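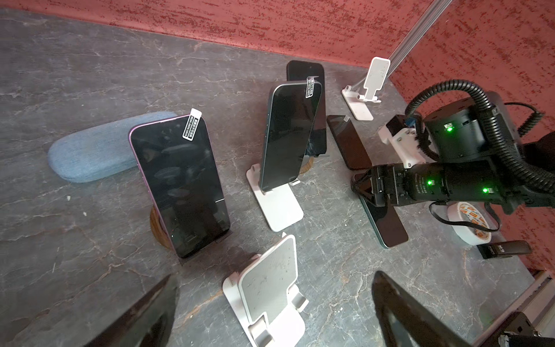 Corkcombe, 10 January 2022

Liv Lundgren apologizes for the tea before she has even poured it, and then forgets to pour it, having started on the subject of phone stands. "Everybody wants to hear about the arms," she says, laughing, "and I can talk about the arms all day — but the stands are where we learned something!"

She and Bjarke Mogensen have spent the winter on a method they call Stirkberg, in which a person guides two arms through a task and the recordings are used to train a policy. Their question was a plain one. Does it help to show the arms only clean attempts, or should the fumbles stay in?

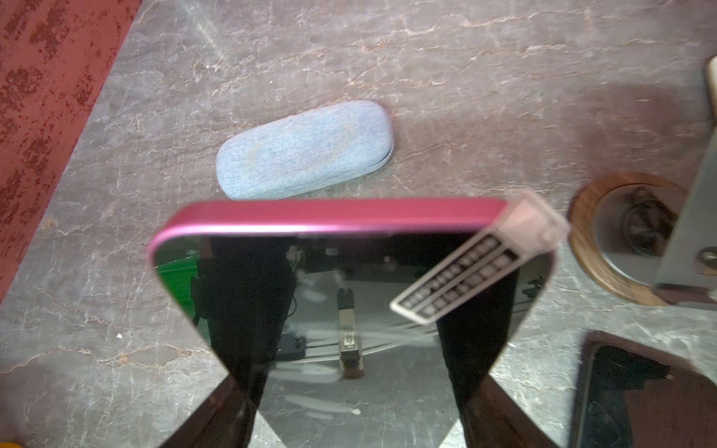
Photo: Hiltard Lab

"I was all for throwing the fumbles out," Mogensen admits, a little sheepishly. "A phone is slippery and shiny, and the wrist view gets full of reflections. I thought bad grasps would only confuse things."

They trained it both ways, and the version that kept the fumbles did better, on over 1930 recorded attempts. 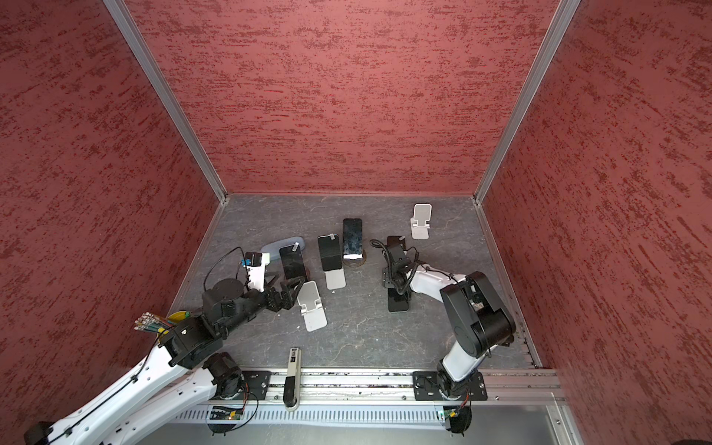

"What it picked up was how to let go and try again," Lundgren says. "With the clean set, if the fingers came in a bit crooked, the arm just carried on as though all was well, poor thing." She would like to repeat the whole comparison in April, with the stands moved between every attempt, and Mogensen wants to try it with softer fingers first. They are still arguing about that.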